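Werkstattbuch, Eintrag vom 24. Mai 2026
Macarena Campos

Thema: Kleister für die Rückenhinterklebung, zweiter Versuch

Der Weizenstärkekleister vom letzten Mal war mir zu dick. Beim Band 6 der Grosdale-Reihe hat er unter dem Japanpapier kleine Knoten gebildet, die man mit dem Falzbein noch spürt. Ich habe deshalb neu gekocht, diesmal im Verhältnis 1 zu 8 statt 1 zu 6, und die Stärke vorher eine Nacht quellen lassen. Zwei Mal durch das Rosshaarsieb gestrichen, danach war er glatt wie Joghurt.
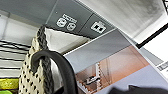
Zuletzt geändert: Sonntag, 21:14 Uhr, mcampos (Version 3)

Probe an drei Papieren: Zesura dünn, Zesura mittel und der Rest von dem Rengifo-Papier aus der untersten Schublade. Das dünne Zesura hat sich beim Anstreichen sofort gedehnt und am Rand gewellt. Ich musste es auf dem Vlies liegen lassen, bis es sich beruhigt hat, und erst dann auflegen. Das mittlere ging ohne Mühe. Beim Rengifo weiß ich nicht, ob die Laufrichtung stimmt, auf dem Bogen war keine Markierung mehr. Reißprobe gemacht, Ergebnis nicht eindeutig. Ich habe es so genommen, wie es am besten über den Rücken fiel.

Trocknung unter Brett und Gewicht, 11 Stunden. Beim ersten Muster habe ich nach 8 Stunden schon nachgesehen, das war zu früh, in der Mitte fühlte es sich noch kühl an. Bitte beim nächsten Mal nicht wiederholen (das schreibe ich für mich selbst).

Noch zum Kleister: Der Rest steht in dem Glas mit blauem Deckel im Kühlschrank. Nach einer Woche wegwerfen, auch wenn er noch gut riecht. Kein Thymol hineingeben, ich vertrage den Geruch nicht.
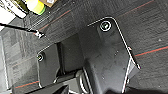
Für den Einband von Band 6 fehlt mir noch die Entscheidung über den Bezug. Das Purnance-Leinen in Dunkelgrün ist schön, aber es nimmt den Kleister sehr schnell auf, und auf der Vorderseite schlägt er leicht durch. Ich denke eher an ein graues Leinen mit feiner Rippe. Der Ton darf ruhig dunkel sein, wie bei unserem Teppichboden, und die dünnen roten Streifen darin haben mich auf die Idee gebracht, das Kapital in Rot und Grau zu umstechen. Der Rotton müsste etwas gedeckter sein, sonst wirkt es neben dem alten Schnitt zu frisch. Garnmuster lege ich in die Mappe.

Die Kollegen fragten wegen der Heftung: Ich habe die alten Bünde gelassen. Zwei waren angerissen, die habe ich mit Leinenfaden verlängert und aufgefasert – das hält nach meinem Gefühl besser als ein ganz neuer Bund, und man muss nicht alle Lagen öffnen. Die erste Lage hatte einen Riss im Falz, mit dünnem Zesura geschlossen. Die letzte Lage ist in Ordnung.

Offen:
Laufrichtung Rengifo klären, eventuell beim Händler nachfragen.
Pappe für die Deckel zuschneiden, 3 mm ist zu stark, lieber zwei dünne kaschieren.
Rechnung über das Leinen suchen, sie lag zuletzt bei den Unterlagen vom Oktober.
Rosshaarsieb nicht in heißem Wasser waschen.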